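Visit report: Ridby Post, Rastden, 12 April 2018
Written up by Sorcha Aitken for the members' circular 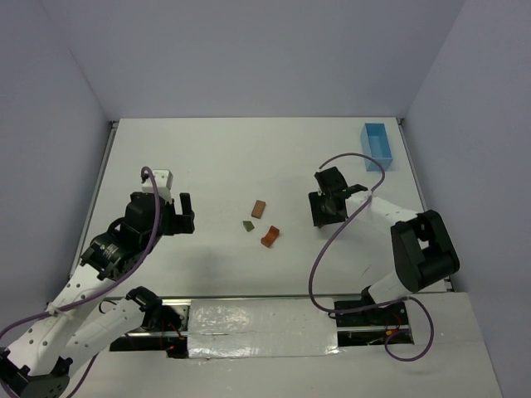

## Purpose of the visit

Ridby Post is a picture and sound finishing house on the upper two floors of a former telephone exchange in Rastden. It handles television drama, with two or three low-budget features a year. Our group asked in February to see how a production is taken from locked cut to delivery, and the house offered a morning between jobs. Lakmal Paul, the technical manager, took us round. Client material had been cleared from all monitors before we arrived, and everything we watched was in-house test footage or a short film released last year.

## Ingest and storage

Rushes come in on drives by courier. Each drive is copied twice, and the checksums are compared with the sheet written on set. If one does not match, the production office is telephoned before any further work is done on that day's material. Lakmal put the usual cause down to a sheet filled in by hand at the end of a long day.

Central storage is 153 terabytes usable, with a tape library next to it. Finished jobs stay on disk for 60 days after the broadcaster accepts delivery, then go to tape. The storage room is kept locked and we saw it through the door panel.

## Grading

There are two grading rooms, one with a projector and one with a reference monitor. The projector room seats six. Wall paint is a neutral grey in both, and the lamps behind the screens are replaced on a fixed date whether or not they have failed.

We were shown one reel of the short film before and after grading. Most of the difference was in the night exteriors, where two cameras had recorded the same street with different white balance. Matching them took longer than the creative pass. One of our members asked whether a look could be set on location and simply carried through. It can, and they receive such files with most jobs, but they treat them as a guide — the director generally changes something once the cut is locked.

## Sound

The mixing stage is called MacRitchie, after the street behind the building. It was rebuilt two years ago with a floating floor. Dialogue editing is done in three small rooms along the corridor, and a separate booth is used for replacement lines. A typical hour of drama has 36 replaced lines by their own count; a period piece last year had 115, mainly owing to aircraft.

Foley is sent out. The old foley pit is now a store for chairs.

## Tracking and delivery

Versions are logged in a system called Ristex, written in the building. Every export has a number, and no file goes to a client without one. Subtitles, textless elements and the music cue sheet are tracked against the same number. The quality check is a full watch in real time by a person who has not worked on the programme — automated checks are run first, to catch level and gamut errors.

The cue sheet is the item most often late. It depends on the composer, the music supervisor and the publisher all replying.

## Practical notes

- Parking is at the rear only; the front bays belong to the dentist.
- The lift does not reach the top floor. Members who cannot manage one flight of stairs will see the mixing stage but miss grading.
- Parties are limited to eight.

Lakmal has offered a second date for those on the waiting list. Names to me by email, please, with any access requirements.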